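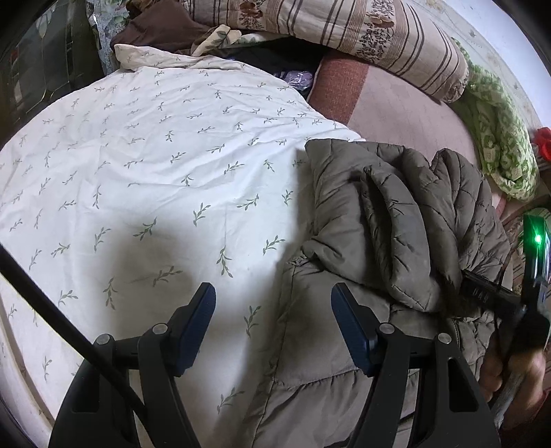 Bushra Arain thinks people hang up too soon. Not on 911, they mostly stay on for that. On the other number, the one for the dented fender and the neighbor's alarm. They hear the recording, figure they did something wrong, and that's it, gone.

2022-01-28
By the Dorham desk

She has run the night side of county dispatch for six years and in March she gets all of it. Days, nights, Mallton and Carroll too. One room, one non-emergency line, one set of screens. Iltby is still deciding. We caught her on a break, which got cut short twice.

First thing, what changes for a person at home?

"If you dial 911, nothing. Please print that part big," she said. "Same number, we answer, we send. What changes is the other line. Right now if you live on the Mallton side and you call after six you get a recording with three more numbers on it. That goes away."

Last week the recording picked up 246 times. She has the sheet taped next to her screen. How many of those callers tried again, no way to know. The old system doesn't keep it.

"Somebody's shed got broken into, they call, they get a machine. Next morning they've cleaned up the glass and they feel silly calling. So there's no report. Then their neighbor gets hit and we don't know it's the second one on the block."

The staffing is the sore spot. The new room is set up for 16 dispatchers across all shifts. She doesn't have them yet. Won't say how many short, only that the Carroll people have been offered their jobs at the same pay and "most" said yes. Training is four months before anyone sits alone at night.

Why do they leave? Long pause on that one.

"The hours. And you don't find out the ending. You talk to a woman for nine minutes with somebody in her yard, the officers get there, she says thank you and the line drops. Then it's a guy who wants to know if he can burn leaves. I've had people cry over the leaves guy. It isn't about the leaves."

She wanted to talk about addresses. Really wanted to. There are two Mill Roads in the combined area and a Mill Road Extension that isn't connected to either. Nearly 200 street names show up in more then one town. The screens will ask for the town first, before the street, and callers are going to find that annoying.

"They'll say I'm on Mill, hurry up. I know. Say the town. It's two seconds."

Cell calls near the county line are better than they were, she said, but still bounce. If you land in the wrong center stay on, they transfer you. Don't hang up and redial, you go to the back.

Postcards with the new non-emergency number go to 3,000 homes on the Mallton side before the switch. Dorham residents keep the number they have. Carroll, she's still waiting to hear who pays for the printing.

And Iltby? "I'd like them in. I'd like it decided, either way. I have to order chairs."

Texting to 911 is coming, no date. She wouldn't give one. She was burned by the last date, it was supposed to be ready with the new radios and the radios were late aswell.

Her phone went again and that was the interview. She did come back out to the hall to say one more thing, put your house number where it can be seen from the road at night.

Comments

MallRd_Deb: I called about a car blocking the hydrant in November and gave up at the second recording. Glad its going away.

ktw: Who is paying for this. Article doesn't say.

Glenn P.: Third Mill Road in Carroll behind the feed store, has never had a sign. Somebody tell her.

iltby_resident: We had a meeting on it and it got tabled again. Go ahead and order the chairs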